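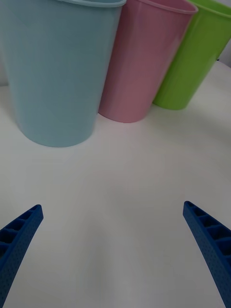
Durneck arm and Parar fingers: an open day review

Reviews > Hands-on > Small robots
Reading time: 2 min

I went along to the Hayat open day in December mostly for the Durneck, a tabletop arm I've been umming and ahhing over for months, and came home wanting the fingers more than the arm. They're sold separately under the name Parar, and you get 2 in a pack. Deep blue, dotted all over on the outside, with a ladder of little hollow ribs up the inner face. The ribs let them give a bit when they close on something, so they wrap round it and don't just pinch.

The job on the table was plastic cups, light blue, pink and green, and the arm had to pick up whichever one you called for and put it inside another. Sounds like a toddler's game, I know! But the cups stand in a slanting row and each one hides a bit of the next, so going for the pink without nudging the blue is harder than it looks. Sohail Lashari was running the stand and let me have a good long go, even with people queuing behind me (sorry, whoever you were).

So, the good bits. The grip is lovely. I've got a cheap gripper at home with hard flat jaws and it either drops a cup or squashes it, and the Parars did neither the whole time I was there. The small camera at the wrist is handy too – you see the cups from where the fingers are, with both tips poking up into the bottom of the view, and after a few minutes I was steering by that and hardly looking at the arm itself.

The less good. It's slow. Really slow when it's lining up, and it has a habit of stopping just short and having a think. It also went for the green cup, at the back, and clipped the pink one on the way past, twice in a row. Sohail changed something in the settings and it behaved after that, but I'd have liked to know what he changed, and the printed guide on the stand didn't cover it. The software is called Bredach and it needs work. Tiny buttons, and the stop button is on a different page from the start button, which I'd call a proper mistake.

Price: the arm is 2000 pounds with the camera, and the fingers are 300 a pack, or 292 if you ordered on the day. Eight quid off! I laughed, then I nearly did it anyway.

Would I buy the arm? Not yet, I'd wait for the next version of Bredach. The fingers, yes, if they'll bolt on to my old gripper. Sohail thought they would with a different mounting plate and said he'd email me the drawing. I'll add a note when it comes.

Contact us | © All rights reserved | Back to top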